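Visit to the Asteo test rooms, April 2, 2025

Our group came to Asteo to learn how they handle faults. We work with packing machines at Devitwood, and in December we had a bad stop of our own, so my manager asked me to go and write down what I hear. I went together with Joyce Kaijage from our maintenance team.

We were received by Akinyi Khaemba. She gave us coffee and a short safety talk, and then we walked to the back of the building, where the cloth handling work is done. The robot there has two arms and its task is to pick up clothes and fold them. Asteo has run 1,450 folding attempts since the winter, and 1,346 of them ended without any stop. The rest is what we came for.

The fault they wanted to discuss is a slow one. After a long session the right gripper begins to close with more force than the program asks for. The number on the screen stays normal. With soft cloth it is hard to notice, because cloth does not break and does not make a sound. They found it only when Gitau Nyamweya, who is a technician there, put his glove between the fingers to clear a thread and the gripper did not let go at once. He was not hurt, but he had to pull his hand out of the glove, and the work was closed for the rest of that day. 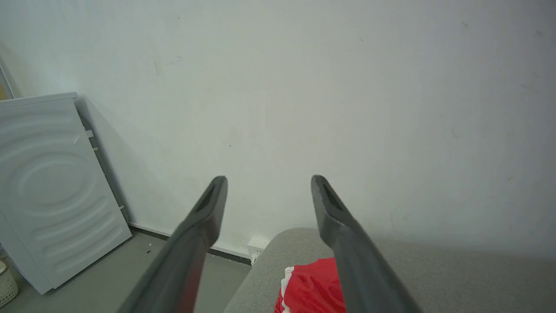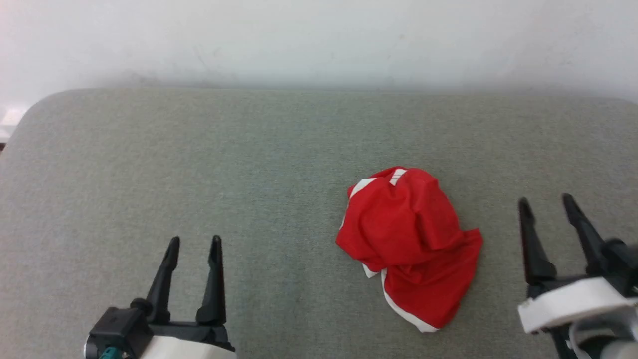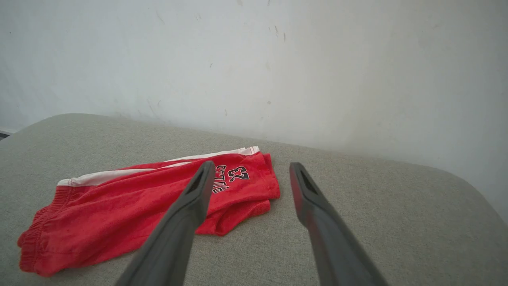

Joyce asked why the emergency button was not used. It was a good question. Mr. Nyamweya told us that the button was on his left side, behind the operator's chair, and he could not reach it with the free hand. Also, the button cuts the power to the arms, but the gripper keeps its last grip when the power is gone. This is made on purpose, so that a heavy object will not fall. For a hand it is the wrong behavior. I must say that I did not know how our own machine behaves in this case, and Joyce did not know it also.

They have changed several things. There is now a second button on a cable, which the person near the robot must wear on the belt. A small lever on each gripper opens the fingers by hand. The force is checked with a separate gauge after every 60 cycles, and the result is written on paper. Ms. Khaemba let me try the lever and it was stiff – I needed two tries.

The true cause is still not clear. Kimutai Massawe thinks it is heat in the motor, which changes the reading of the current. His colleague Ívar Kjærgaard believes more in a worn gear, and they discussed it in front of us for a long time, quite friendly. The old gripper was opened and one gear had marks, but the gear from the left side had similar marks and no fault.

Lunch was in the canteen on the ground floor. In the afternoon we saw the storage hall, which has nothing to do with this report.

For our side, I propose that we test what the clamps on line two do when the stop button is pressed, and that we measure from the working position how far the button is. Joyce will ask for a gauge of the same type. Ms. Khaemba promised to send us their check sheet.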